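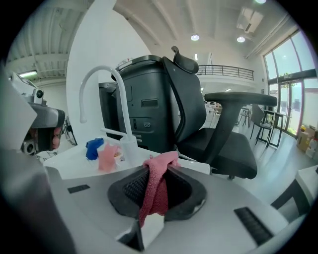 Most advice about cleaning cloths comes from people who want to sell you one. I have been through a lot of it over the years, and I keep ending up back at a drawer of cheap cotton rags and a bar of soap. The special weaves, the silver threads, the cloth that "needs no detergent" – I've tried them, and I don't believe most of it. What matters far more is where the cloth spends the other 23 hours of the day. A pink cloth draped by a white sink looks tidy enough, but if it's lying in folds it will dry a lot slower than one hung out flat, and a cloth that stays damp is going to smell no matter what you paid for it.

So, a few claims I hear all the time, and what I make of them.

Microwave your cloth to kill the germs. Maybe. It has to be wet all the way through, it has to be free of any metal thread, and it comes out hot enough to burn you. People have set dry ones on fire this way. I put mine in the wash on hot and skip the excitement.

Soak it in vinegar overnight. Vinegar takes the edge off a sour smell, I'll give it that. It's not much of a disinfectant, though, and it won't shift grease at all. Never put it in the same bucket as bleach, which you'd think wouldn't need saying, but I still see "cleaning hacks" that come very close to it.

Add baking soda and vinegar together. You get fizz. When the fizz is over you have slightly salty water. Use one or the other.

Fabric softener keeps cloths fluffy. It also leaves a coating, and a coated cloth pushes water across the counter when you want it soaked up. If you have towels that have stopped drying anything, wash them twice with no softener and half your usual detergent. That fixed a stack of dish towels I had been ready to throw out.

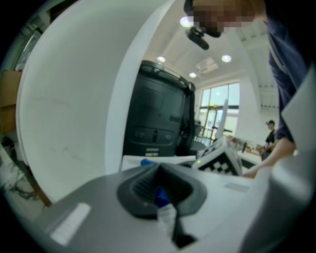

A reader signing as Ganditz wrote in to say I was wrong about softener, and that a capful in every load had never done any harm to a single towel in the house. Fine, but I'd ask how old the towels are and how much is in a capful. Ganditz also said the drying rack from Stornero was worth every cent at $84. I have looked at that rack. It is a bar. A $3 hook from the hardware store does the same work if you put it somewhere air can get to it, and I've had mine up since September without trouble.

How often to change the cloth is another one. I've read every day, every week, and once "every 50 uses," as if anyone keeps a tally. I go by what it touched. Raw meat juice means straight to the laundry. A few coffee rings and some crumbs, and it can go until tomorrow night. If you have to sniff it to decide, you've already decided.

Then there's color coding. Blue for the bathroom, pink for the kitchen, yellow for somewhere else, and a chart inside the cabinet door. The Marinescu starter set comes with more than 3 colors and a little booklet. I think two is plenty: one color for dishes and counters, another for floors and anything near a toilet. Any more than that and the system falls apart the first time you run out of clean ones.

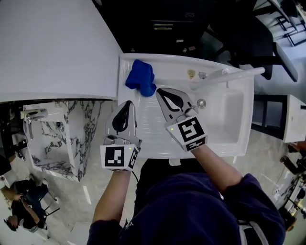 Blue cloth in the sink. Wring it out and hang it up.

As for the sink itself, don't bother with the pink paste everyone raves about if all you have is a tea stain. Dish soap and a soft brush first. If that doesn't do it, baking soda on a damp cloth, rubbed lightly and rinsed well. Check what your sink is made of before you use anything gritty, since some finishes go dull and stay dull. The Curkimham cream cleaner did work on mine, but so did the baking soda, and I already had a box of that open in the fridge.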